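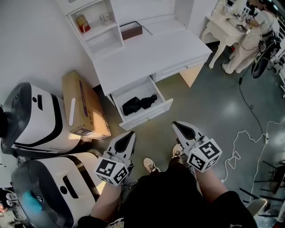

Desk day. I've been putting off the two white desks since June and the new tenant gets the room on 26/08/2024, so they have to be emptied, wiped and either kept or listed. Started with the plain one, the one with the hutch. The left drawer is open and there's a crumpled black cloth thing in it that I have no memory of putting there. Small brown box on the desktop, a few bits up in the cubbies. Less stuff than I feared.

---

2/ Rule for today: everything comes out before I decide on anything. Last time I sorted as I went and ended up with four "maybe" piles and a headache.

---

3/ The black thing is going in the wash and then I'll decide. The drawer had grit in the corners, so I ran the vacuum nozzle along it and went over it with a damp cloth and dish soap. White insides show everything.

---

4/ The right-hand drawer was worse. Instruction booklets, a bag of hex keys, takeout menus, a receipt from Prestitz for $181 that I was looking for at tax time. Found it four months too late.

---

5/ Pens: 19. Pens that write: 6. I tested them all on the back of a menu. Threw out the dead ones and put the rest in a mug.

---

6/ Somebody asked if the hutch comes off. On mine, yes, but I'm leaving it on. The cubbies are the only reason I like this desk. Without them it would all be spread across the top and I'd have no place to write.

---

7/ Cubby plan, top to bottom:

- upper shelf: things I use every week
- lower shelf: paper, envelopes, stamps
- nothing goes on the very top, it only collects dust

---

8/ Now the other desk, the fancy one with the curved carved legs. It came from my aunt. It's pretty and it's a pain to clean. An old toothbrush gets into the carving, a cloth doesn't. Took me longer than both drawers put together.

---

9/ Driss Chraibi says to sell the carved one and keep the plain one. He also helped carry it up the stairs the first time, so I think he wants it gone before I ask him to carry it down again.

---

10/ Checked what people are asking. A Løken writing desk two streets over is up for $939 and has been for weeks. I'm not going to get that and I'm not going to try. I'll put mine on the Fakanley swap page and see who writes.

---

11/ If you're listing furniture, measure it first and put the numbers in the post. Width, depth, height. Otherwise the first six messages are all "how wide is it."

---

12/ Cardboard next. I keep boxes because I think I'll need them, and then I buy new ones anyway. I'm keeping one for the booklets and papers. The rest get flattened tonight.

---

13/ Update: both desks wiped, drawers in and closed, cubbies filled the way I said in 7. The floor is still a mess and that's tomorrow.

---

14/ The black thing came out of the wash. It's the cover for the old Triron keyboard I gave away two years ago. Into the rag bag.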